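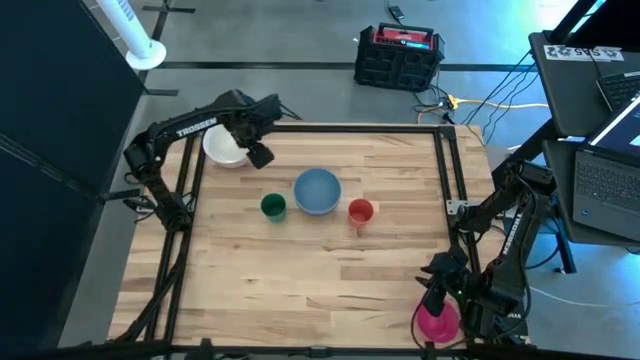 Ticket 502
Subject: Worktop going rough and marked after washing up is left on it
Opened by: Drita Stoyanova
Site: Drirndale, shared kitchen, first floor
Handled by: Bożena Chmielewska, Biketby furniture support
Product: Borkowska butcher-block top, oiled finish
Status: Closed

Drita Stoyanova wrote:
We have had the wooden top since last September. It was smooth when it came. Now there is a patch near the middle that feels furry when you run your hand over it, and there are pale rings where cups and bowls have been put down. The rings are worst on the side nearest the sink. I have wiped them with a damp cloth and they go away while the wood is wet, then come back when it dries. We have not used bleach. Somebody may have used the green scourer, I can't say for certain.

The things that live on the top are a white bowl, a blue bowl and two cups, one green and one red. They mostly get put back in the same places. Could the cups be staining it?

Also, there are darker streaks in some of the planks. Are those part of the same problem?

Bożena Chmielewska replied:
Thank you for the details. The darker streaks are in the timber. The planks are cut from different boards and some have more colour in them than others. They won't sand out and you don't need to treat them.

The rings sound like water marks. Please check the following and write back:

1. Turn each cup and bowl over and feel the underside. Is there a bare, unglazed or rough ring on any of them?
2. Put a teaspoon of tap water on the rough patch and another on a part of the top that still looks good. Leave both for 8 minutes. Does the water bead up or soak in?
3. Which oil was used last, and when?

Please don't put any more oil on until we have the answers.

Drita Stoyanova wrote:
1. The white bowl has a rough ring underneath. The blue one is smooth. Both cups are smooth but they have a hollow in the base that holds water after rinsing. I hadn't noticed that before.
2. Soaked in on the rough patch and left a dark spot. On the good part, up in the far corner, it stayed in a bead.
3. There is a tin of Stemance worktop oil in the cupboard, nearly full. I asked and the last person to use it thinks it was once, just after the top arrived. So not since then, as far as I can tell.

Bożena Chmielewska replied:
That explains it. The finish has worn off in the middle and is still sound in the corner. Water is sitting under the cups and getting into the bare wood. The furry feel is the grain lifting. It can be put right without taking the top off.

What to do:

Clear the top completely and leave it to dry overnight. Sand the rough patch and the rings with 180 grit paper, along the planks and never across them. Go a little past the edge of each mark so you don't leave a dip. Wipe the dust off with a dry cloth. Then wipe the whole top with a barely damp cloth, let it dry, and go over it lightly with 240 grit. This second sanding takes off the grain that the damp has raised.

Oil the whole top, including the good corner, or you will see a join. Thin coat, leave it for 16 minutes, wipe off everything that hasn't gone in. Second coat the next day. Keep the bowls and cups off it for two days after that. Lay the oily cloths out flat outdoors to dry before you throw them away – they can heat up and catch fire if they are left in a heap.

Drita Stoyanova wrote:
Done, mostly. The rough patch has gone and it feels the same as the rest. Water beads up everywhere I tried it. One ring near the sink is still faintly there. I gave that one a second go with the 180 and it got lighter but didn't go completely. Do I keep sanding?

Bożena Chmielewska replied:
I would leave it. It has probably gone in deeper than the others, and a hollow will annoy you more than a faint ring. It may fade a bit with the next few coats.

For day to day use: dry the bottoms of the cups before they go back, or stand them on a cloth. A felt pad under the white bowl will stop the rough ring scratching the oil. Wash the top with warm water and a little washing-up liquid, then dry it straight away. No green scourers. Oil it again when the water test starts to fail. In a shared kitchen that could be every couple of months.

Drita Stoyanova wrote:
Felt pad is on. I've moved the washing-up rack to the other side of the sink as well, so less drips on that end. Happy for this to be closed.

Closed by B. Chmielewska, Jul 18, 2026
Cause: worn finish, standing water under cups
Parts sent: none
Linked tickets: 47 (same top, edge split, unrelated)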